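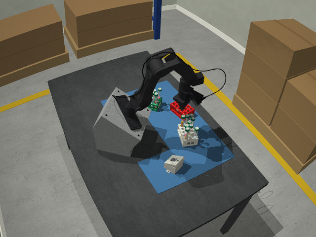 Clarnach Household Repair Survey: README and data card

Version 3. Maintained by Umesh Nigam. Last edited Fri 18 August.

What you are getting

A table of answers from a mail survey of households in Tultport and Cedstead. The survey asked what broke in the home over the past year, what people did about it, and what they paid. We mailed 2,000 forms and got 669 usable ones back. Please keep both numbers in your head while you read the rest, and please print both of them if you publish anything from this file.

Why I would be careful with it

A third of the people we wrote to answered. I have seen this file cited as showing what "households in the region" do when a dishwasher dies. It shows what people who fill out a long form about dishwashers say they did. Those people are older than their neighbors, more of them own their homes, and my guess is that they are handier, or at least think they are. We have no good way to test the last part.

The earlier README said the sample was "broadly representative." I took that line out. I could not find the work behind it, and the person who wrote it couldn't either.

How it was collected

Forms went out in February with a prepaid return envelope. One reminder card followed. Tultport addresses came from a utility mailing list, which leaves out renters whose landlord pays the bill. Cedstead addresses came from a commercial list bought through Goel, and I have never been given a straight account of how that list was put together. Treat any difference between the two towns with suspicion. It may be a difference between two lists.

Data entry was done by hand, once. Nothing was double keyed. I went back over a batch of the paper forms myself and found the kinds of mistakes you would expect: a missed decimal point, a skipped page, a "7" read as a "1." I fixed the ones I found.

The columns

There are 14 columns, one row per household. These are the ones that cause trouble:

town: T or C. Clean as far as I know.

item: the thing that broke, in the respondent's own words, lightly tidied. "Washer" could mean a washing machine, a dishwasher or a faucet part. We left it alone where the rest of the form didn't settle it.

age_item: how old the item was, in years. People like fives and tens. Look at a plot before you fit anything to it.

fixed: yes, no, or partly. "Partly" was written in by respondents and kept. Some of the earlier summaries counted it as yes, which makes the repair rate look better than it should.

who_fixed: self, friend or relative, paid, landlord, other.

cost: dollars, as remembered. Blank and zero are different things here, or they are supposed to be. Whoever did the entry may not have kept to that the whole way through.

would_repair_again: a five-point scale. I would not use it. The question on the form runs to three lines and asks two things at once.

Missing values

Blank means the respondent left it blank or we couldn't read it. Version 1 used 99 for this in age_item, and there are still copies of version 1 going around. If your average refrigerator is unusually old, check which file you have.

Fine to use for

Teaching people to clean messy data. Getting a rough idea of which questions to ask in a better survey. Looking at how people describe broken things in their own words, where I think the file is quite good — the item column is the one part I would defend without being pushed.

Please don't use for

Estimating how much a town spends on repairs. Ranking brands; we dropped the brand names before release. Arguing for or against a repair law. Both sides have tried it, and I didn't think much of either attempt.

Privacy

Names, addresses and phone numbers were never typed in. A few comments mentioned a street or a relative by name, and those words were removed. If you spot one we missed, write to me and I will pull it.

Changes since version 2

Removed eleven duplicate rows. Restored "partly" as its own value. Changed the cost column to plain numbers. Rewrote this README.

Still open: four rows have a town code and almost nothing else. I lean toward dropping them in the next version, but they are in for now and they are part of the 669.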